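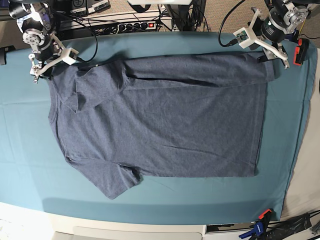

April, late. Kitchen clock says 1:11 but it runs fast.

Long night on the folding rig. Got in after dinner, meant to stay an hour, ha. Reflashed the left arm first, the Cirau boards need it every time the power drops and I keep forgetting to write down the order. Left, then right, then the bus. Writing it down now. LEFT, RIGHT, BUS.

Then shirts. Same blue-gray one as all week, I know every wrinkle in it. Plan was 20 tries start to finish with no hands from me. Got 8 before the right wrist started buzzing and I shut it all off. Not a bad buzz, more like a fridge. Swapped the motor cable for the spare from the Najjar kit and it went away, so maybe the cable, maybe just the plug not pushed in. Should of checked the plug first. Didn't.

Grip force is at 1000 in the config, whatever unit that is -- the Skarkik manual doesn't say, and the forum thread just stops. At 1000 it holds the hem OK but the sleeve slides. Went up a bit, sleeve better, hem gets dragged. Put it back. Two numbers then, one per arm. Tomorrow. 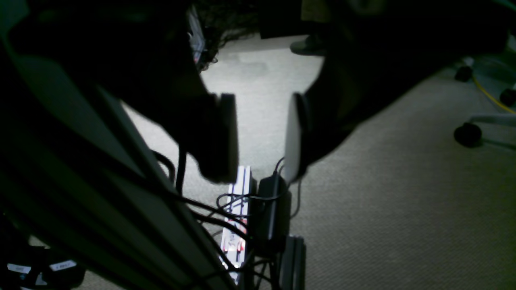 Cabling is the thing I keep putting off. Every time I add a part I add a wire and none of them ever go away. Looked at the wrist view for a while tonight and it's all down there, black loops over the rails and across the white power strip, with that adapter brick standing next to it. And the yellow cable out on the open carpet by the chair casters, which I have got to reroute before I roll over it. Want to get the loose stuff up off the floor, zip ties, maybe a tray under the table. Label both ends this time. Tape is fine, no need to buy labels.

Also want new pads for the fingers. Rekitz sells a softer kind in sheets, you cut your own. Shipping costs more than the sheet!! Will ask at the shop if anybody wants to split an order.

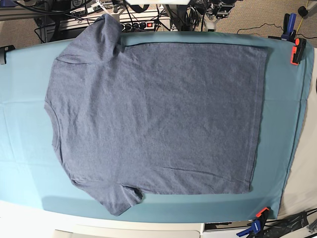
Other thing, the start position. Been laying the shirt out by eye, and I think half the misses come from that. If the collar is off by a thumb the first grab is off by a thumb and everything after is worse. Could put tape marks on the cloth. But then it only learns the tape marks?? Or I do it sloppy on purpose, a different way each time, and let it sort itself out. Leaning sloppy. More runs, more boring, probably right.

Ran out of steam before I could test any of it. Copied the logs to the big drive, run 111 is the last good one, the ones after that are me messing with grip and can be tossed. Don't toss 111.

To do:
grip numbers, one per arm
plug check on right wrist BEFORE power on
zip ties
yellow cable
pads -- ask about the order
find the small hex key, had it at dinner

Neck hurts. Bed.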